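Plidora build log, Friday

In at half nine, kettle on, heater on, and straight back to the thing I was moaning about in the last entry, which is the wrist cable on the right arm. It's been snagging. Every time the wrist rolled past a certain point the cable went tight over the edge of the bracket and the whole arm gave a little twitch, and the controller (quite rightly) threw a following error and stopped. I'd been blaming the tuning for a week. I spent two evenings on the tuning! It was a cable tie.

So, for anyone else who ends up working on this rig: the tie nearest the elbow wants to be loose enough that the cable slides through it. I've swapped it for a bit of hook-and-loop and left a slack loop hanging. Ran the wrist end to end a good many times with my hand on the stop button and it didn't twitch once. Ugly, but I'm keeping it.

While the cover was off I had a look at the connector and one of the pins was sitting a touch low. Pushed it back until it clicked. No idea if that was part of the trouble or a separate trouble waiting for its turn.

Homing next. The left arm homes fine. The right arm homes fine if it has been on for a while and is grumpy if it hasn't, and I still don't know why. Cold grease, maybe? It's the one with the Jerkden gearbox I got second-hand, and goodness knows what's in there. I've written the offset on a bit of masking tape and stuck it inside the cabinet door: 2869 counts from the switch. If you re-home and get something wildly different, please don't just type in the new number, come and find me or leave a note. Last time somebody typed in the new number (me, it was me) the arm tried to park itself through the table.

Finger gap. I've got the Nollel gripper closing to 2 mm and no further, in software, so that the plates never actually clap together. They were clapping together before and I could hear it from the sink. The downside is that anything thinner than that slides straight out, so if you're planning to pick up paper or card you'll need to change the limit, and then please change it back. The value lives in the grip settings file, near the top, and I've put a comment beside it in capitals.

Lunch, during which I had a good idea and forgot it.

Afternoon was supposed to be the sorting job. The plan for this month has been to get it moving soft floppy stuff about, because blocks were too easy and I was getting smug. A block is the same block wherever you put it down. A work glove is a different shape every single time, and a stiff one stands up on its own cuff like a tent and then flops over the moment you touch it. Brilliant test piece, horrible to program for.

First lot of tries I had it going for the middle of the glove every time, straight down. That's no good at all on the suede. The palm is thick and has a seam in it and the plates just skate over the top. If it did get hold of anything it was a pinch of the back, and the glove swung about and dropped off on the way over.

Second lot, I told it to go for the cuff edge. Much better! The cuff curls up off the table by itself so there's usually a ridge to get the plates either side of. You do have to come in square to it, though, and the wrist camera is so low by then that the picture is mostly gripper, so it's really working from what it saw higher up. I've set it to stop and take a last look at 593 on the height scale before it commits. Any lower and there's nothing useful to see, any higher and it's guessing.

Things I changed after that, in case I need to undo them:

Approach speed halved for the last bit of the descent.

Grip force up from the block setting. I've saved it under a separate name so the block routine is untouched.

Lift straight up first, then travel. Before, it was doing both together in one swoop, and it looked lovely and dragged the glove along the wood.

Pause at the top. Not long, just enough for the swinging to settle down a bit.

The pause made more difference than I expected. I put it in out of laziness really, so I could read the log as it scrolled past, and then I noticed how much tidier the drop was and left it in.

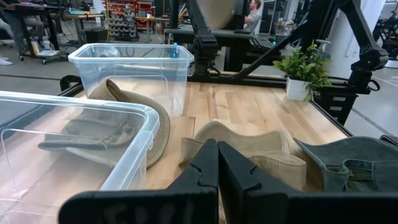
Clear bins are still a pain, by the way. I like them for me, I can see what's in them from across the room, but the camera isn't keen. The sides catch the lights and it gets the odd bright streak where the rim should be, and whatever is behind the bin comes through the plastic as if it were inside. I had one pass flag a glove as already sorted when it was lying on the table on the far side. For now I've hard-coded where the bins go and told it to ignore everything in those two patches. It's cheating. If anyone has a pair of solid ones in a dull colour, about the same size, I'd happily swap.

The other thing I want to try is strips of matt tape round the rims. Cheap, quick, and easily peeled off if it's rubbish.

Oh, and the table. The MacBrayne frame is fine, solid as anything, but the boards have a bit of figure in them and the darker streaks keep getting picked up as edges when the glove is a sandy colour. The greeny-grey ones stand out much better. I don't really want to paint a nice bit of wood. A mat might do it, if it'll lie flat and not ruck up when the plates drag over it. I'll look through the offcuts before I buy anything.

Left to do, no particular order:

Proper strain relief on the wrist cable, printed, with a smooth edge. The hook-and-loop is only there until then.

Find out what grease that gearbox takes.

Log file is getting silly. It's writing a line for every single step, and I only need the starts, the stops and the errors. Cap it at 2000 lines and let it roll over.

Second arm to hold the bin steady? Might be overkill. The bin slides a bit if the glove catches the rim going in, and a couple of rubber feet would probably sort that for pennies.

Label the spare fuses. They're in the tin with the washers again.

Packed up at ten to six. Both arms parked, air off, e-stop in, laptop on charge. The settings from today are saved as the glove set and the old block ones are where they always were, so if you want blocks just load those and go. I'll have another crack at the cuff approach next time I'm in, starting with the tape on the rims.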